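I used to keep every pen, marker and stubby pencil we own in one kitchen drawer, and finding a marker that worked took longer than writing the grocery list. Last October I finally dumped the whole mess out and started over (should have done it years ago!).

First, test everything on scrap paper. If a marker squeaks or skips, try leaving it cap down overnight, and if it's still faint in the morning, out it goes.

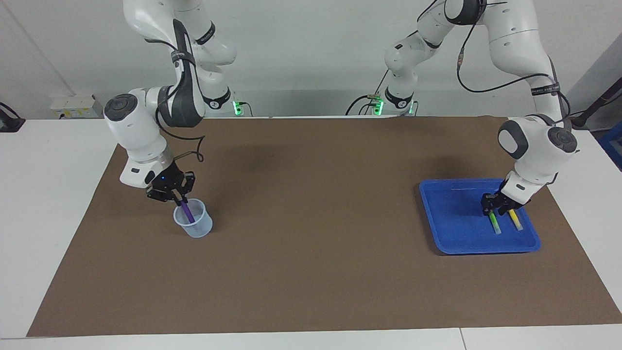 My favorite pen holders are the cheap ones you already have in the cupboard. Jars are fine, but they get heavy, and a mug hides whatever slides to the bottom. A see-through plastic cup is my pick - with a light blue one you can still tell there's a purple marker in it, right through the side. A shallow tray with a raised rim is nice next to it for the stuff that rolls, like erasers and chalk.

I put a big mat under it all too, so the ink ends up there and not on the table. My friend Chia-jung Peng sorts hers by color, but I only do 2 cups, one for markers and one for everything else. Wash the cups when they get grubby and let them dry all the way before you fill them up again.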